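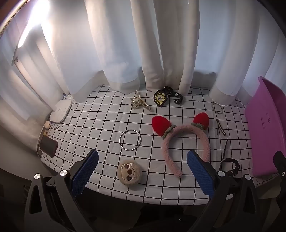 Speaking notes – Wetmont Family History Group, 9/15/22
Talk: Reading the death notices

Hello everyone, thanks to Gemma Bainbridge for having me back. Mention tea is at the break, and the urn is slow.

Start with the Clegg notice. Read it out loud, all of it, then wait a bit. It ran in May and it's 11 lines long. Ask the room what they learned. (Usually someone says "not much". Let them say it.)

Then go through it properly. "Mervyn Clegg, late of Staniforth, formerly of Skikia." So there's a move, and a farm name to chase. I spent two winters looking for Skikia on parish maps before I worked out it was a property and had never been a town at all! If you take one thing home tonight, check the rates books first.

"Loved brother of Beryl Greenwood." Married name, so now we've got a marriage to look for as well. I found it in an afternoon, entry 712, and the witness was a Lorraine Mottram. Same Lorraine Mottram who placed the notice, as far as I can tell – the initials match and so does the street. I haven't proved it. Say so.

Slide: list of usual phrases
"Late of" – last address, generally.
"Formerly of" – could be anywhere, any time.
"Relict of" – widow of. Older notices.
"Privately cremated" – don't go looking for a grave. I did, in the rain, with a thermos.
"Interstate papers please copy" – there's family over the border, so go and search those papers too.

Bit about mistakes. The family writes these when they're worn out, and ages are wrong all the time. My own grandmother's notice has her a year younger than she was, and my aunt swears that's what Gran would have wanted. Middle names get swapped. Kids from a first marriage get left off, sometimes by accident and sometimes very much on purpose. Go gently here, last time a lady in the second row got upset and I hadn't left any room for it.

Mihret Hailu's question from last year: what about families who didn't put notices in the paper? Good question and I gave a poor answer. Better one – try church newsletters, the funeral home's own register, club minutes. Her uncle turned up in the Garkolent hall minutes, where they'd stood for a minute's silence and then argued about guttering.

Numbers, if asked: my index is up to 1225 notices. It's a spreadsheet, nothing flash. Happy to email it, sign the sheet near the door and PRINT, please, I can't read half of last year's.

If running short, skip the phrases slide and go straight to the bit about writing your own. Full names, maiden names, towns. Put the dog in if you like. I've written mine and it's in the desk drawer, under the stamps.

Questions. Gemma has the roving mike. Hand back the hall key.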